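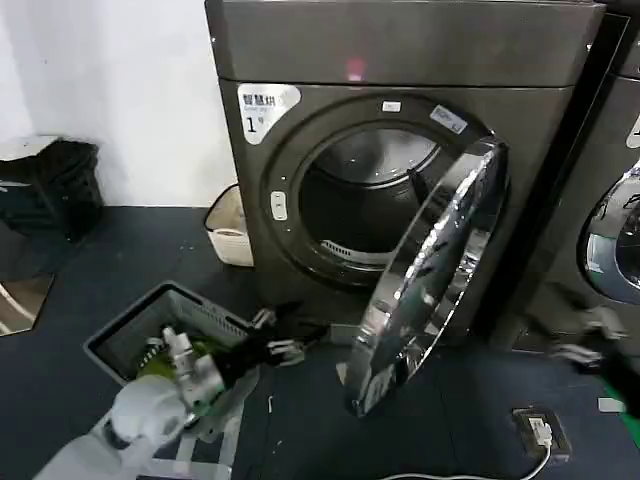
It had been fine all night and then at 4:39 the left arm stopped.

Not a crash. No alarm. Just stopped, shirt in its fingers, and the little line on Trudy's screen said GRIP OK, GRIP OK, GRIP OK, over and over.

"Prasanna," she said into the radio. "Number one's hung."

"Which Prasanna?"

"Whichever one's awake."

It was Bandara. He came down the stairs at Hatholm two at a time, socks, no shoes, hair all up one side. Selvanayagam was asleep in the van and would be no use till November.

"Did you hit the stop?"

"It's already stopped."

"That isn't stopped. That's holding." He pointed at the number on the screen. 74 percent. "See? It's pushing. It reckons the shirt's in the drum and it reckons the drum is further away than it is."

She looked. He was right - the elbow was creeping. A hair at a time. You had to pick a spot on the wall behind it and wait.

"So hit the stop," he said.

She hit the stop. The big red one, palm flat, like they taught you at Shearer. Nothing. The number went to 76.

Bandara said a word. Then he said it again, slower.

"Who did the last update?"

"Natanael. From home. Before midnight."

"Ring him."

It rang and rang. She had the phone in her shoulder and was dragging the barrier across with her foot, the yellow one that never clicked properly. Clicked this time. Small mercies. Eighty-one. The shirt was stretched tight now and a seam was going, she could hear it, tick tick tick.

"Queiroz," said the phone, thick with sleep.

"Stop button's dead on one."

Quiet. Then sheets, feet, a door.

"It isn't dead," Natanael said. "I moved it. Oh no. I moved it to the new board and the new board isn't, I was going to do the other half in the morning. Pull the power. Don't go near the front. At the wall, pull it at the wall."

Bandara was already at the wall. Wrong switch first - the lights went. Pitch dark, and the motor whining up like a kettle, and Trudy standing very still with her arms in tight against her chest, thinking about her hands.

Then the clunk. Then no whine.

"That it?" said Bandara, somewhere.

"Don't move."

"I'm not moving."

Lights back on. The arm had sagged when the brakes took it, maybe a thumb's width, and it still had hold of the shirt. Ripped from the pocket to the hem. 

Trudy sat down on the floor. She got the logbook out, her writing all over the place. Load 1,814. Fault, left arm. Stop button did not stop. She underlined did not and the pen went thru the paper.

"Aisyah's going to want to know why we didnt test it," Bandara said.

"Why didn't we?"

He rubbed his face. Up the hall a door banged, and there was Selvanayagam, wrapped in the van blanket, squinting at them both.

"Someone call me?"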